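How to clean and oil a stiff padlock
Written by Kojo Dankwa

A padlock which lives outdoors becomes stiff after one or two rainy seasons. Many people then throw it away and buy another. In most cases it only needs cleaning, and the work takes you 30 minutes with the waiting.

What you need: the key, an old toothbrush, a dry cloth, a little warm water with soap, and graphite powder. I use the small tube from Hevura, but any graphite for locks will do. Please do not use cooking oil. It becomes sticky and holds the dust.

Step 1. Open the padlock and turn it so that the keyhole looks down. Knock it gently on your palm. Sand and small dirt will fall out.

Step 2. Brush the shackle and the two holes where it enters the body. Use the soapy water only on the outside.

Step 3. Wipe everything and leave it to dry completely. In January, when our air is very dusty, I put it inside a cupboard for this.

Step 4. Puff a small amount of graphite in the keyhole and in the shackle holes. Put the key in and out several times, wiping it each time, then turn it slowly.

Step 5. Close and open the lock until it moves without force. If the key still does not turn, repeat step 4 once. After that, ask a locksmith.

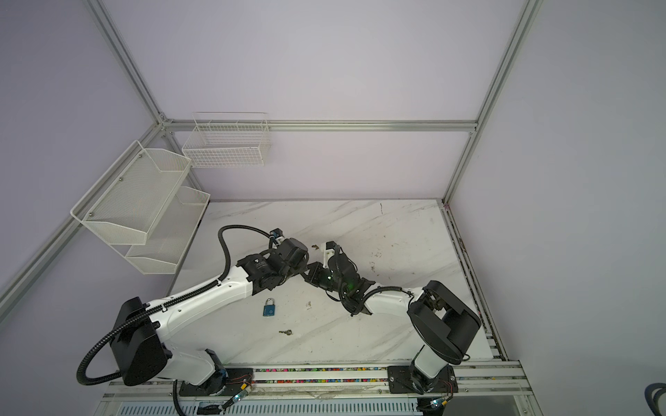
Graphite leaves grey marks on almost everything, so think of the surface before you start. A pale top with faint grey veins, like this marble-patterned one, can hide a little powder, but dark scuffs remain visible on it, so a newspaper underneath is better. The coloured body also needs care. On a blue padlock with a silver shackle, I rub the shackle well with the cloth and the blue part only lightly, with no rough sponge. Keep the key beside you during the whole work.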